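4.2 Kitchen task with the evaluation kit

The second part of our review concerns the kitchen task which the vendor, Fivico, offers together with its hand kit. The kit is sold as a complete service: the hand, the control software Korngate, and a set of ready skills that the buyer can run without own programming. We received the kit in December and installed it in our test room at Nutham. All skills were used with the settings of the vendor, and we changed only the camera height.

The task is written in the manual in one sentence: store the fruit. The robot must find the basket on the table, go to the refrigerator, open the upper door and place the basket inside. We kept the place of the table fixed, near the refrigerator, so that walking has little influence on the result. Figure 3 gives the head camera view of the work place (a) and the hand near the refrigerator (b).

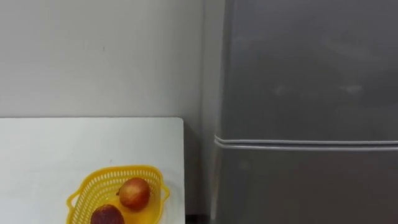 Figure 3(a). Head camera view with the yellow basket, two fruits in it, and the refrigerator.

A reviewer of the earlier version objected that one fixed table position makes the test too easy, and that a buyer would learn more from 20 trials with the table moved each time than from 60 trials with the table in the same place. We agree with this in part. The price of the service plan depends on the number of skill calls, and our plan included 500 calls, so we could not repeat the full series. We moved the table only in the last 20 trials, and these are reported separately in Section 4.4.

For the fixed position we made 102 trials. A trial was stopped by the operator when the hand pressed on the door for too long, and such a trial was counted as failed. The door skill is the most difficult one for this kit. The grip point is calculated from the head camera only, and a grey door with soft reflections gives few features for this calculation. The software from Lachance, which we tested in Section 3, asks the user to mark the door edge by hand before the first trial. Korngate does not ask for it. This saves time in the installation, but the user has also no simple way to correct a wrong grip point.
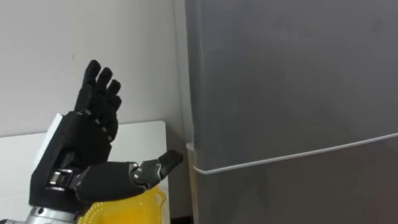 Figure 3(b). The black hand with its thumb pointing toward the refrigerator.

The correction is possible only through the offset file, where three values can be changed for each skill. The manual explains the first two values and says nothing of the third. We asked the support service and received an answer on the next day, with a corrected page of the manual. For this reason we rate the support as good and the documentation as sufficient. The offset values used in all trials are listed in Appendix B.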